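I have now lived in Wosside for two years, and only this September I understood how my health plan works. I write it down because my sister will move here soon and she will have the same questions.

My employer gives us a plan from **Cillico**. When I started, I signed the papers and chose the cheaper option, with $103 taken from my pay every month. I thought that cheaper means I pay less. Then I had pain in my knee, and my doctor sent me to have a scan at the Rathore clinic.

The bill for the scan was $900. I called the number on my card, and a very patient lady explained to me the word "deductible." In my country we do not have such a thing. Until I pay a certain sum by myself in one year, the plan pays almost nothing, except for the yearly check-up. I asked her three times to repeat it, and she did.

She also told me to look at the paper called "explanation of benefits." I had thrown away many of these, thinking they were bills that somebody else already paid. On this paper was a discounted price, $392, and this was the amount I really owed. The clinic had sent its bill before the insurance finished its work. So if you get a bill very early, wait for the other paper and compare the two.

I called Rathore on a Thursday. They corrected the bill and let me pay $200 first and the rest one month later, without interest. I did not know it is allowed to ask for this.

For next year I am thinking of the other option. It costs more each month but has a smaller deductible. My knee is better, but I have to do exercises, and the physical therapist in Jevwood is in the network only under that option. I have to decide before the end of November and I still need to ask if the visits are limited.
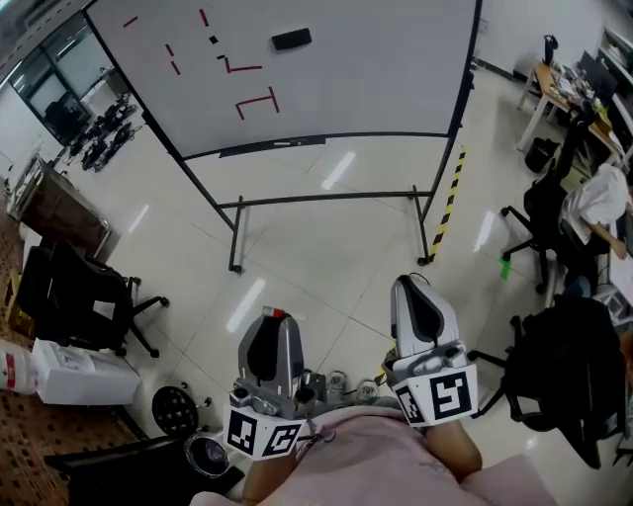
Mirela wrote to me after reading this that the visits were limited on her plan too, and that I should ask if the limit is for each injury or for the whole year, as hers started again when she hurt her shoulder.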